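3.2 Mixed piles and the order of tidying

The bedroom turned out to be the richest room in our study, and we were delighted by how much it told us. Across the 16 homes we logged 2920 separate handling steps, and 600 of them came from clothes left on or beside a bed. Kitchens have their own logic, with a sink and a stove pulling everything toward them. A bed has no such center. It collects whatever is put down on it, and the person tidying has to decide what belongs together before anything can be folded.

We call such a heap a mixed pile when it holds at least two kinds of fabric that would be stored apart. Denim is the usual base. It is heavy, it keeps its creases, and lighter garments tend to end up on top of it or caught in its folds. Soft toys are a wonderful complication, since they are neither laundry nor furniture and each household has its own idea of where they live (Makhubela's earlier Luvine interviews are full of lovely answers on this point).

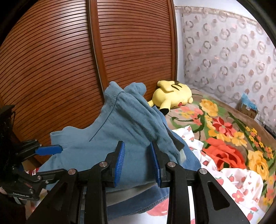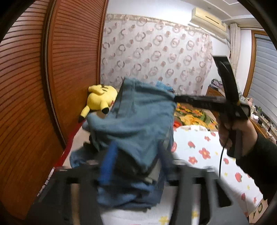 Figure 4. Clothing and a Pikachu plush toy in one bedroom of the Bakilana set. First picture: a light blue shirt bunched over blue jeans. Second picture: a heap of denim beside the plush, with a louvered wardrobe door at left.

Three of our codes apply to piles like these. "Lift" covers any move that takes a garment clear of the others. "Shake" is used when a garment is opened out in the air, and "park" when it is set down somewhere for the time being. Parking was far more common than we expected! People park shirts on chairs, on pillows, over an open drawer, and then come back for them in an order that has little to do with where they were parked. The Skarna coding sheet, which we started from, had no entry for this at all, so we borrowed one from Pliren and widened it to include toys and bedding.

Yolandi Makhubela coded the full bedroom set and then repeated 20 sessions in July without looking at her first pass. Most of the changes she made were between "shake" and the first move of a fold. We kept both versions, and Section 4 uses the second.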